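생활공간 정리 실습
제4장 책상 위의 작은 물건: 필기구와 컵

이 장에서 배울 내용
- 책상 윗면을 쓰는 자리와 두는 자리로 나누기
- 필기구를 종류와 쓰는 빈도에 따라 가르기
- 컵의 높이와 입구 너비를 보고 꽂을 물건 정하기
- 탁자 두 개를 붙여 쓸 때의 경계선 다루기

주요 용어: 작업면, 대기 자리, 복귀 동작, 이음선, 꽂이 깊이

4.0 들어가며

고백부터 하고 시작할게요. 저는 정리를 가르치는 사람인데 펜을 정말 많이 잃어버려요. 수업하러 403호에 들어갈 때는 분명히 세 자루였는데 나올 때 보면 한 자루, 어떤 날은 남의 펜까지 섞여서 네 자루! 그래서 이 장을 쓰면서 제일 찔린 사람이 저예요. 앞 장에서 옷장과 서랍처럼 덩치 큰 것들을 다뤘으니 이제 좀 쉬어 가도 되겠다고 생각한 분도 있을 텐데, 미안하지만 제 경험으로는 작은 물건이 더 까다로워요. 이불은 잃어버리지 않잖아요(적어도 저는 아직 없어요).

책상 위의 물건은 하루에도 몇 번씩 자리를 옮깁니다. 펜을 집어서 쓰고, 전화를 받느라 내려놓고, 다시 집으려고 보면 종이 밑에 들어가 있어요. 컵도 그래요. 마시는 컵과 꽂는 컵이 같은 책상에 올라와 있으면 어느 날은 커피 옆에 자가 꽂혀 있고, 어느 날은 연필꽂이 옆으로 물컵이 밀려나 있죠. 서랍 안이라면 한 번 정리해서 한 달을 버티기도 하지만 책상 위는 점심시간도 못 버틸 때가 많아요. 그러니 이 장에서는 '깨끗한 상태'를 만드는 법보다 물건이 돌아가는 길을 만드는 법에 시간을 더 쓰려고 합니다.

용어 하나만 먼저 짚고 갈게요. 작업면은 손을 움직여 무언가를 하는 면을 말해요. 글씨를 쓰고, 오리고, 자판을 두드리는 자리죠. 대기 자리는 당장 쓰지 않는 물건이 기다리는 곳입니다. 책상이 좁다고 느끼는 분들의 사진을 받아 보면 작업면과 대기 자리가 겹쳐 있는 경우가 많더라고요. 깊이가 60cm인 책상이라면 저는 몸에 가까운 쪽 절반 조금 넘게를 작업면으로 잡고 뒤쪽을 대기 자리로 씁니다. 정답은 아니고 제 팔 길이에 맞춘 거예요. 여러분은 의자에 앉아 팔꿈치를 책상 모서리에 대고 손끝이 닿는 데까지를 먼저 재 보세요.

밝은색 상판을 쓰는 분이라면 이 연습이 조금 쉬울 거예요. 흰 상판은 물건의 윤곽이 잘 드러나거든요. 진한 색 컵은 멀리서도 바로 보이고요. 반대로 투명한 펜은 흰 바탕에서 은근히 숨어요. 저는 투명한 몸통을 좋아해서(잉크가 얼마나 남았는지 보이니까요!) 계속 그런 걸 사는데, 내려놓고 고개를 돌리면 한참을 찾습니다. 이런 펜일수록 눕히지 말고 세워 두는 게 좋아요. 집을 때도 세운 채로 들어 올려서 그대로 다시 넣으면 손이 편하고요.
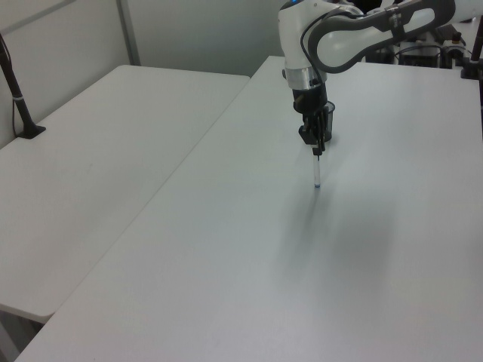 그림 4-1 흰 탁자 위에 세워 잡은 얇고 투명한 필기구와 그 바로 뒤의 짙은 색 작은 컵. 왼쪽에 흰 탁자가 하나 더 붙어 있다.

그림 4-1에서 컵과 필기구의 거리를 한번 봐 주세요. 참 가깝죠? 이 정도면 팔을 크게 뻗을 일이 없어요. 제가 복귀 동작이라고 부르는 것은 쓰던 물건을 제자리로 돌려보내는 움직임 전체인데, 이게 길어질수록 사람은 "이따가 넣지 뭐" 하게 됩니다. 저도 그래요. 컵을 책상 뒤쪽 구석에 예쁘게 세워 두었더니 일주일 내내 펜이 키보드 위에서 굴러다녔어요. 컵을 손 옆으로 당겨 오고 나서야 좀 나아졌죠. 다만 너무 가까우면 소매에 걸려 넘어지니까, 글씨를 쓰는 손의 팔꿈치가 지나가는 길은 피해 두세요.

컵 이야기를 더 해 볼게요. 꽂이용 컵은 새로 사지 않아도 됩니다. 이가 살짝 나간 머그, 손잡이가 마음에 안 드는 양치컵, 잼을 다 먹은 유리병 모두 괜찮아요. 고를 때 볼 것은 꽂이 깊이, 그러니까 펜이 컵 안으로 들어가는 길이입니다. 펜 길이의 절반쯤이 들어가면 안정감이 있고, 그보다 얕으면 무게가 위로 쏠려서 컵째 넘어가기 쉬워요. 작은 컵에 긴 자와 가위를 꽂아 놓고 왜 자꾸 쓰러지냐고 묻는 분이 꼭 계세요. 작은 컵에는 가벼운 필기구 몇 자루만 꽂고, 가위는 무겁고 바닥이 넓은 통으로 보내 주세요.

저는 한동안 Rerel이라는 칸막이 달린 꽂이를 썼는데, 칸이 여섯 개나 되니까 칸마다 뭘 넣을지 고민하다가 지쳤어요. 클립 칸에 사탕이 들어가고, 사탕 칸에 영수증이 들어가고요. 지금은 컵 두 개로 삽니다. 하나는 매일 쓰는 것, 다른 하나는 가끔 쓰는 것. 두 번째 컵은 솔직히 좀 엉망이에요. 그래도 매일 쓰는 컵이 멀쩡하면 일하는 데는 지장이 없어서 그냥 둡니다.

탁자 두 개를 나란히 쓰는 경우

집에서 일하는 분들이 늘면서 탁자를 하나 더 붙였다는 이야기를 자주 들어요. 면이 넓어지니 신나죠. 그런데 두 탁자가 만나는 곳에는 가느다란 선이 생깁니다. 이 책에서는 이음선이라고 할게요. 그림 4-1처럼 탁자 하나가 살짝 비스듬히 놓이면 이음선도 비스듬히 지나가요. 저는 이걸 꼭 반듯하게 맞춰야 한다고 생각하지 않아요. 몸을 조금 틀어 앉는 사람에게는 비스듬한 쪽이 편하기도 하니까요.

이음선 위에서는 글씨를 쓰지 마세요. 종이가 푹 들어가면서 구멍이 나는 수가 있어요. 컵도 두 탁자에 걸쳐 놓지 않는 게 좋습니다. 상판 높이가 조금만 달라도 바닥이 뜨거든요. 스탠드나 기둥처럼 높이 올라가는 물건은 가능하면 벽 가까이에 세우고, 선은 기둥을 따라 내려서 손이 다니는 길에서 치워 주세요. 이음선을 핑계로 역할을 나눌 수도 있어요. 한쪽 탁자는 작업면, 다른 쪽은 대기 자리! 선이 이미 그어져 있으니 테이프를 붙일 필요도 없고요.

준비 활동: 펜 한 자루 따라가기

본격적인 실습은 61쪽부터 시작하고, 그전에 가볍게 몸을 풀어 봅시다. 수요일 수업에서 해 보니 이 활동을 건너뛴 조가 나중에 꼭 다시 돌아오더라고요.

준비물은 매일 쓰는 펜 한 자루, 컵 한 개, 이면지와 연필입니다. 컵은 비워서 가져오세요.

1. 이면지에 자기 책상을 위에서 본 모양으로 그립니다. 잘 그릴 필요는 전혀 없어요. 네모면 됩니다.
2. 컵을 평소 두던 자리에 놓고 그림에 동그라미로 표시합니다.
3. 평소처럼 일하거나 공부하면서 펜을 내려놓을 때마다 그 자리에 점을 찍습니다. 컵에 넣었으면 동그라미 안에 찍으세요.
4. 오전이 끝나면 점이 어디에 모였는지 보고, 컵을 그쪽으로 옮깁니다.
5. 오후에는 다른 색으로 점을 찍어 비교합니다.

점이 작업면 한가운데 모였다면 컵을 그 위에 올리지는 말고 바로 바깥, 쓰는 손 쪽에 두세요. 왼손잡이라면 왼쪽입니다. 당연한 말 같지만 저는 왼손잡이 수강생의 책상에서 컵이 오른쪽에 있는 걸 여러 번 봤어요. 사진에서 본 멋진 책상을 그대로 따라 한 거였죠.

점을 다 찍은 종이는 버리지 말고 Mulivis 실습장 뒤쪽에 끼워 두세요. 4.3절에서 컵을 하나 더 늘릴지 정할 때 다시 꺼내 볼 거예요. 펜을 잃어버려서 활동을 못 끝낸 분은 잃어버린 시각까지만 적어도 됩니다. 제 종이도 오전 열한 시에서 멈춰 있어요.

다음 절: 4.1 필기구 가르기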